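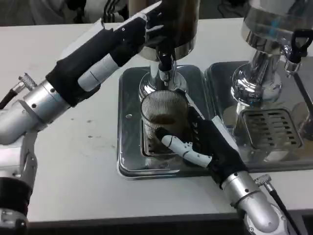 Grinding station, both hands in gloves, cup under the spout.

Lundell two-arm kit, trial at Praltbridge
Checked by: Akosua Frimpong

Gloves, left and right: OK. Please order a spare pair.
Cable connectors near wrists: OK, tightened by hand. Left cable makes a wide loop, ask Lundell for a clip.
Grip on glass cup: OK.
Table surface: NOT OK. Brown specks near left arm, wipe before next run.
Stop button reach: 40 cm, OK.
Next check: July, with Zdzisław Kołodziej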